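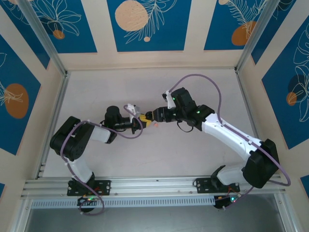
The pair on their shared rail, both interested in the same yellow thing.

Two arms on one rail: what I'd tell you before you drill

Posted 7/8/23 in Workshop Tips

I built the Drudum pair in the back half of the Listach workshop, between the bandsaw and the kettle. Over 300 evenings went into it if you believe my household, and rather fewer if you believe me. These are the tips I wish I'd had in March, when I still thought the hard part would be the software.

Put both arms on the same rail. I began with one clamped to each end of the bench, and every time somebody leaned on the bench the two of them disagreed about where the middle was. A single length of aluminium extrusion cured that. Bolt a mounting plate to it for each arm, nip everything up loosely, measure, then tighten. Measure again afterwards. Plates creep when you tighten them, always in the direction you'd least like.

Leave more cable than looks decent. Mine goes up over the wrist in a great lavender loop and looks like knitting. It used to be neatly tied along the links, very smart, and the first full reach pulled a connector clean out. Move each joint by hand to both ends of its travel with the power off, and only then think about ties. Cable should be slack at the worst pose, and the worst pose is never the one you guessed.

Run a slotted tray under the rail. The slots take a cable tie anywhere you fancy, and the tray catches dropped screws. Bullmont sell one for more than I wanted to pay. I paid it.

Mount the little boards where you can see their lights. I had them tucked behind a panel at first and spent an entire Sunday diagnosing a plug.

Go pale on the work surface. Small things show up on white, for you and for any camera you add later. Small things also roll, so practise with something that has corners.

Start slowly when the grippers have to meet. I ran mine at 70 per cent of full speed on day one and bought new fingers from Brito on day two. Teach each arm its half of the job alone, then bring them together with your hand on the off switch.

Walls are worth having. Ours have blue panels with leaves and flowers on, and I won't hear a word against them.

Next time: squaring up the corner posts, and why mine needed 91 washers.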